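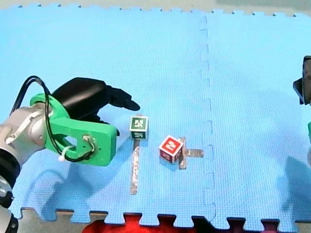

By Luana Furtado
Jul 12, 2025

The Sadgate toy library has been open again since the spring, and what a few months it has been! When we moved out of the old chapel room we had 299 items on the shelves and a card index that only two of us could read. We now have 604, all on a proper list, and you can look through it at home before you come in.

If you haven't borrowed from us before, it works much like the book library. You join (any family in Sadgate or Clondel can, and so can childminders and grandparents), you pick up to seven things, and you keep them for three weeks. It costs nothing to join. We do ask you to check the pieces back into the bag before you return a puzzle, as one missing corner can put a lovely thing out of use for months.

The wooden train track is still the runaway favourite. There is a waiting list for the big box with the viaduct, so do put your name down early if there's a birthday coming up. The marble run is close behind, and I have a soft spot for the shadow puppets, which hardly went out at all last year and are now never in. My own two put on a show with them that lasted most of a wet afternoon and had no plot whatsoever - there was a fox, a teapot and a great deal of shouting.

We have also been given a wonderful set of board games by the Assunção family, who are moving away and wanted them to be played with. Some are quite old and have that lovely worn feel at the corners. The rules to the one with the lighthouses are in Portuguese, so I've typed up an English version and tucked it under the lid. If you find a mistake in it please tell me, because I did get rather muddled over what happens when two ships land on the same square.

A word about the baby shelf. Everything on it is washed and checked between loans, and we've now split it into under ones and over ones, with yellow labels and orange labels. Please don't peel these off! The stacking cups and the cloth books go quickest, and we would be glad of more if yours have been outgrown. We can't take soft toys, sadly, or anything with a battery cover that doesn't screw shut.

Over at Skodgate they have started a swap shelf for jigsaws, and we are shamelessly copying it. Bring one, take one, no need to be a member. Mark the box if there's a piece gone and it can still find a home - plenty of people are happy to do a 693-piece harbour with a hole in the sky.

In September we're hoping to start a games evening for older children and grown-ups, with squash and biscuits and as many tables as we can borrow. If you'd like to teach a game you love, leave a note at the desk with its name and how many can play. Card games are very welcome too, and someone has already offered to bring dominoes.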